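Buscamos a alguien que nos ayude a planificar la compra de equipos (media jornada, desde octubre)
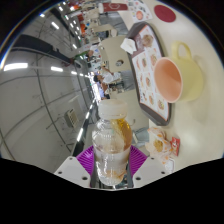
Quiénes somos

Hola, soy Bethel Ejigu y llevo la parte de operaciones en Dultholm. Grabamos tareas de manipulación en sitios normales y corrientes: comedores, cocinas, mesas con bandejas y tazas después de comer. Coger una botella de plástico con una pinza de mano parece una tontería hasta que toca presupuestar las pinzas, los dedos de repuesto y las horas de quien las lleva – y ahí es donde me hace falta compañía, porque yo sola ya no llego.

Qué harías

Lo primero, ayudarme a decidir entre comprar o alquilar. Tengo dos presupuestos encima de la mesa, el de Gumel y el de Ionescu, y cada uno cuenta las cosas a su manera (uno mete los recambios en el precio, el otro los cobra aparte y encima por lotes de 50). Me gustaría tenerlos en una misma hoja de cálculo y poder compararlos sin volverme loca.

Después vendría el plan de compras del proyecto Dravel: qué pedimos ya, qué puede esperar y cuánto guardamos para reparaciones. Son 13 puestos de grabación y no todos necesitan lo mismo. También saldrías a ver sesiones, que para mí es la parte más divertida. Se aprende muchísimo viendo cómo se agarra un envase blando o qué dedos van mejor con cada cosa.

Qué pedimos

Que te manejes bien con hojas de cálculo y que no te dé vergüenza llamar a un proveedor para preguntarle por qué el transporte cuesta más que la pieza. Si has trabajado en compras, en un taller o en un laboratorio, estupendo. No hace falta ser ingeniero ni saber programar. El inglés escrito viene bien para los correos.

Qué ofrecemos

Contrato de media jornada, horario de mañana de 9:00 a 13:00 y los desplazamientos pagados. Algún día suelto habrá sesión a la hora de comer – esas horas se compensan y la comida corre de nuestra cuenta.

Cómo apuntarte

Mándame tu currículum y unas líneas sobre alguna compra que te tocara organizar, aunque saliera regular. ¡Esas me interesan casi más! Contesto yo a todos los correos, también cuando la respuesta es que no.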